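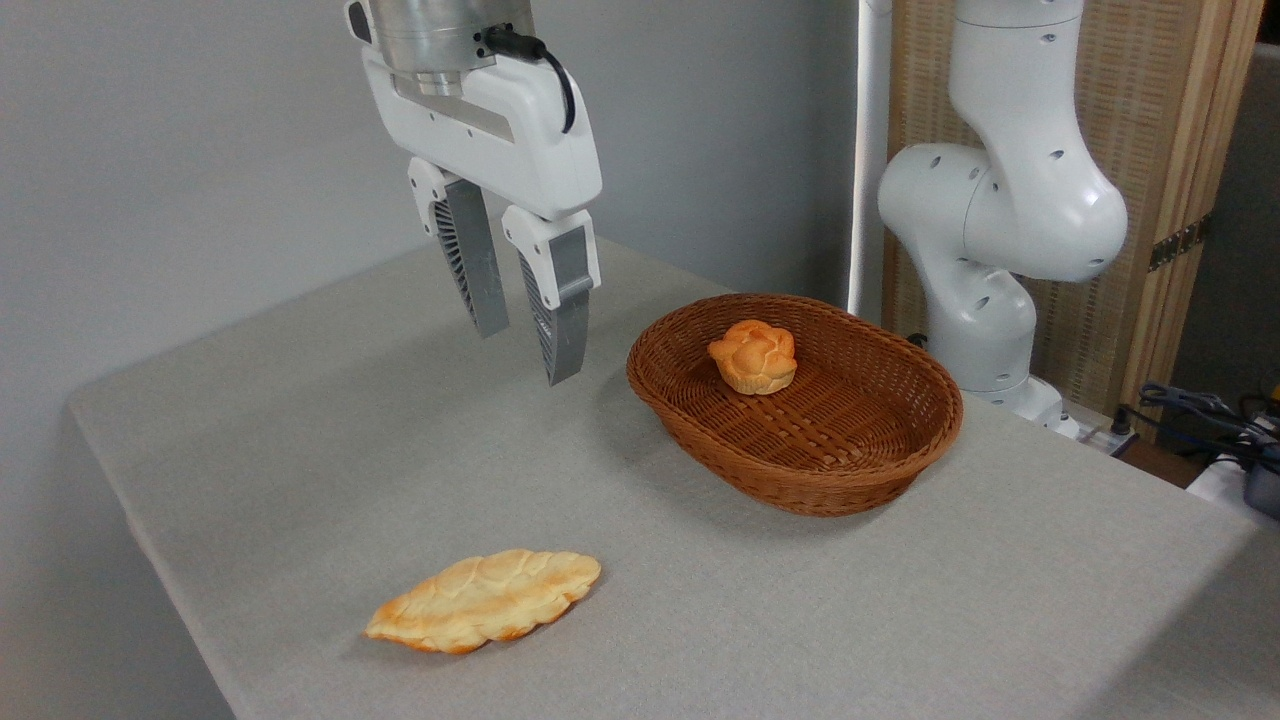 Does the bread station at Ondico reduce the number of people on a packing shift?

Staffing on the packing shift stayed the same; what changed is which tasks people do and how long they stand at the table. The details are under Work changes below.

Ondico Bread Station: data card
Version 2
Last edited Sun 27 November

Summary

This release contains episode recordings and shift records from the basket-packing station at the Ondico bakery, Rutherford site. The task is placing single bread items from a cloth-covered table into a woven basket. Items include small round rolls and longer shaped loaves. The recordings were made for two purposes: tuning the grasp planner (project name Pander) and documenting how packing work was reassigned once the station went into daily use.

Contents

episodes/ one folder per pick attempt, successful or failed
shifts/ task logs, one file per shift, roles only
interviews/ coded notes from staff interviews, no audio
docs/ station layout, stop procedure, field definitions

Episode fields

item_type: roll, loaf, other
start_zone: table zone at the start of the attempt
grip_width: commanded opening before approach
outcome: placed, dropped, damaged, aborted
operator_stop: true if a person stopped the arm
operator_role: packer, lead, maintenance

The damaged label is assigned by the packer at the station. A dented crust counts as damaged only if the packer would have pulled the item from a customer basket. The maintenance crew used a stricter reading during the first week, and those episodes carry the flag label_v1. Filter them out before comparing damage rates.

Station

Items lie on a plain gray cloth. The gripper has two fingers with ribbed pads. The basket is set down by hand, and its position is not fixed; the planner locates it at the start of each episode. Long loaves are approached across the short axis. Flat loaves on cloth are the slowest item type, and a 2-second settle time was added before lift.

Work changes

Before the station was installed, packers stood at the table for the full shift and filled every basket by hand. Packers now rotate through the station in blocks of 65 minutes. During a block, one packer restocks the cloth, swaps baskets, checks finished baskets, and clears stops. The remaining packers handle mixed orders, slicing, and labels, which are still manual.

Reported in interviews:

Less reaching across the table.
More interruptions. Clearing a stop breaks up other work, and early blocks were scheduled as if stops took no time.
Pace is harder to judge. Several packers asked for a visible queue count, added in October.
Checking finished baskets was first treated as unskilled work. It now counts toward the lead qualification.

No positions were removed during the recording period. This card makes no claim about later periods.

Consent and privacy

Shift logs hold roles and block times. Names, badge numbers, and individual pick rates were never collected. Staff could decline interviews without giving a reason, and 7 did. Under the site agreement, the data may not be used for individual performance review. The same restriction applies to anyone who receives a copy.

Known limits

Single site and single table height.
Night shifts are underrepresented.
operator_stop does not distinguish a precautionary stop from a fault. Read it together with outcome.
Seeded items shed onto the cloth, and the item detector was not retrained for this. Expect false detections late in a block.
Interview notes were coded by one reader.

Splits

Train, validation, and test are split by shift. Do not reshuffle at episode level; consecutive attempts often involve the same basket. The test split holds 25 shifts.

Related

Ginard, the scheduling tool used for block rotation, is maintained separately. Its export format matches the files in shifts/, except that block_end is stored in local time. Convert before joining.

Changes since version 1

Added interviews/
Renamed worker_stop to operator_stop
Corrected start_zone for episodes recorded after the table was moved
Removed free-text comments from shift logs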